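Visit report: Sevalero software open day, December 7, 2022

The morning was given over to the planning stack, the afternoon to tooling. Sevalero develops Drelta, a motion planner for two-armed platforms with multi-fingered hands, and tests most changes in simulation before they reach hardware.

The kitchen set has 18 tasks. Each one is rerun overnight with varied object poses and lighting, up to 3,426 episodes per build. Engineers replay failures from a log that stores joint targets, contact forces and the planner's candidate grasps side by side. We were shown the replay tool on a pepper task, where the hand has to close on a small, lobed object standing on a cutting board. 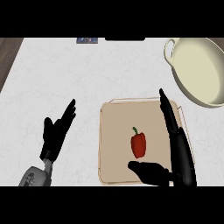
Does the planner treat the two arms as one system?

Drelta plans each arm separately first, then checks the pair for collisions and shifts the timing of one arm if the paths conflict. Joint planning is used only when both hands hold the same object.

Perception was covered briefly. The simulator can feed the planner exact object poses or estimates from rendered views, and a build must pass with both. The gap between the two is tracked per task — a useful number, and one we do not record at Jultusard.

The replanning loop runs every 30 milliseconds. Finger control is a separate process with its own watchdog. Configuration files are versioned with the code. The log format has been stable since May, and a converter for older files is available on request.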